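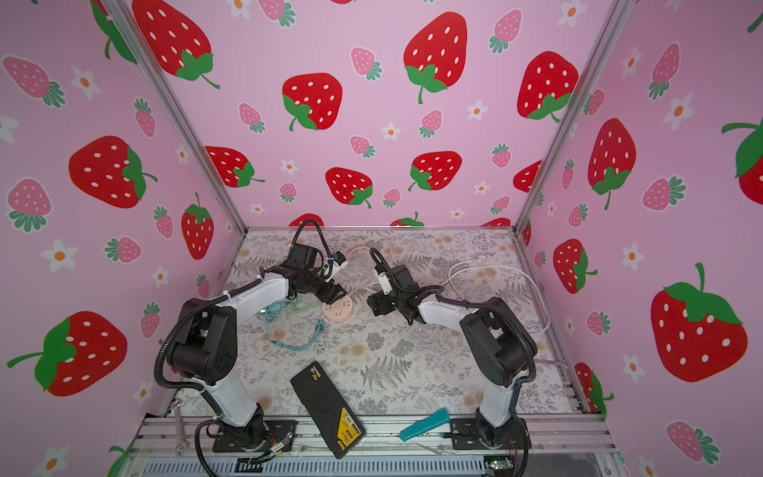 Der Kabeltisch bei Stivari: zwei Arme, Erdbeertapete, viel Kabelsalat

Auf den Tag der offenen Tür bei Stivari hatte ich mich seit Januar gefreut, und gleich der erste Stand hat mich eine halbe Stunde gekostet. Die Frage des Tages hing groß am Eingang: Was können Maschinen im Haushalt schon? Hier ging es um Ladekabel, also um genau die Schublade, vor der ich mich zu Hause seit Jahren drücke!

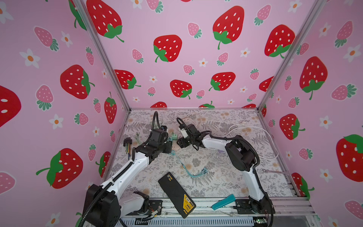
Ein kleiner weißer Stecker im rechten Greifer

Tania Liyanage, die uns herumführte, nannte Kabel das schwierigste Thema im ganzen Haus. Ein Becher bleibt ein Becher, aber ein Kabel liegt jedes Mal anders da - und hängt meistens noch an drei anderen fest. 600 Durchgänge haben sie im Projekt Jultomell schon aufgezeichnet,

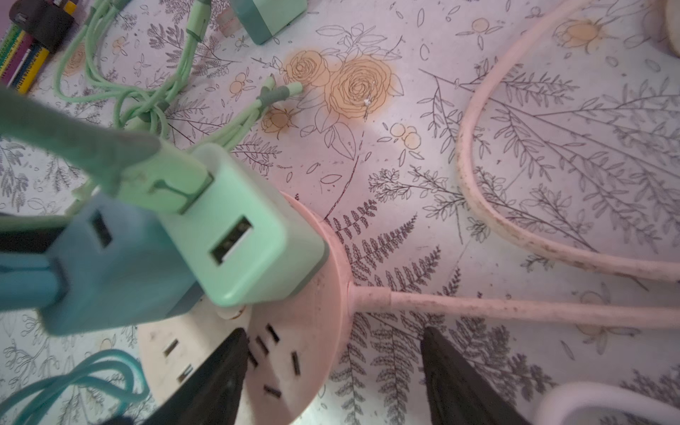 und trotzdem würde sie den Armen ihren eigenen Schreibtisch noch nicht überlassen. Die Antwort fand ich herrlich trocken. Einstecken sei übrigens heikler als Greifen, ein Millimeter daneben und man fängt von vorn an.

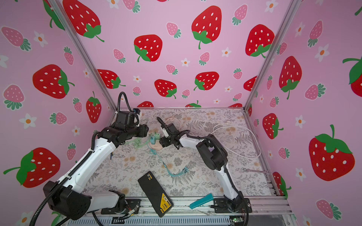 Netzteil und Kabel zwischen den beiden Greifern

Mein Eindruck: Für die Werkstatt wird das früher etwas als fürs Wohnzimmer, aber zuschauen könnte ich stundenlang. Danach ging es weiter in Halle Mulside zum Wäschefalten, dazu schreibe ich noch extra etwas.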